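About Us

56 shares | 8 comments

Hi, and welcome! I started Ponder in August, after one too many arguments over whose turn it was to clear the kitchen counter (mine, apparently). My big question is still the same: can a machine do the boring chores yet? Dishes are my favorite test. A bowl is round, shiny and slippery, and two of them stacked together are enough to confuse plenty of clever software.

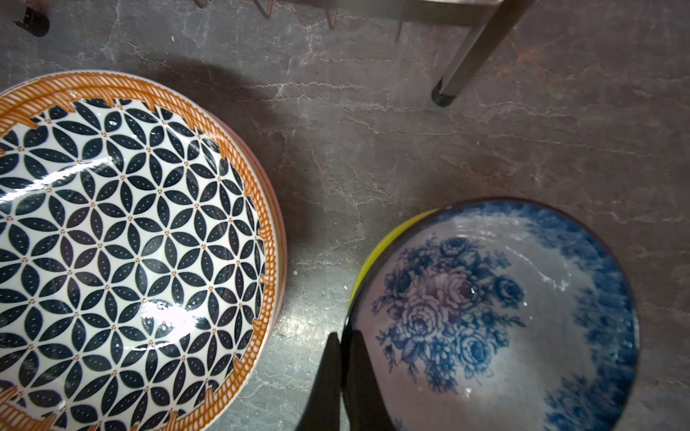
Ponder Household Chores Team, part of Ninine

I look after the chores side of things here, and our friends at Wovow handle the shop floor, with bins, boxes and all that. We swap notes a lot! Picking something up by its rim sounds easy until you try to write down how you do it,

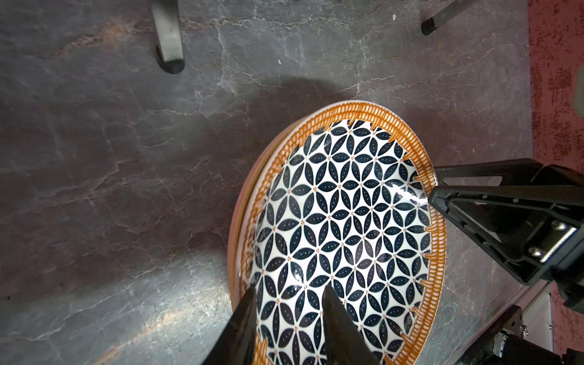 and then you find out how much your fingers know that you never told them. We gave one simple table-clearing job 62 tries last season and got 40 clean finishes, so I'm pretty cheerful about it, but I'm still doing my own washing up. Glasses worry me the most.

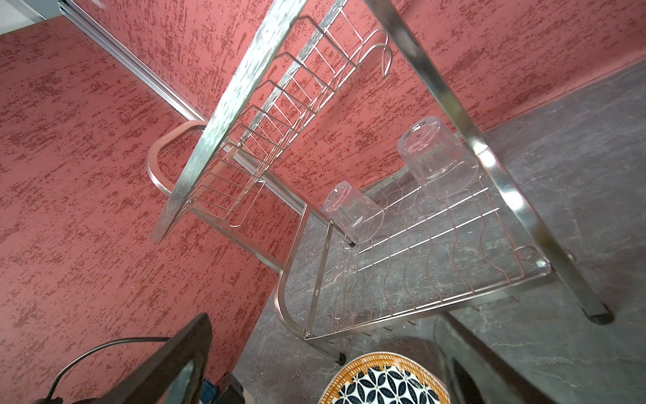 Can I buy a robot that does all my dishes?
Maybe one day, but for now a dishwasher and a patient person will beat anything we've tried.

12 likes | Leave a comment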